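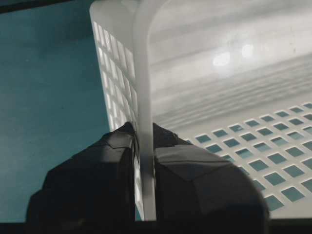 Ticket 555 – label printer at Isholm drops every second job. Status: open. Reported from the packing desk in October, after the move to the Bosis print queue. Jobs sent singly print correctly; batches of 10 or more lose alternate labels, and the log shows error 293 each time. Labels go on the smooth, solid strip of the white plastic baskets, as they will not stick across the small openings in the side wall, so a missing label has to be reprinted by hand.

14:10 – Driver reinstalled, no change.
14:40 – Queue timeout raised to 30 seconds. Batch of 10 printed in full, second batch failed.
15:05 – Spooler moved to the Bellamy server. Error still present. Passed to Brornia support with logs attached.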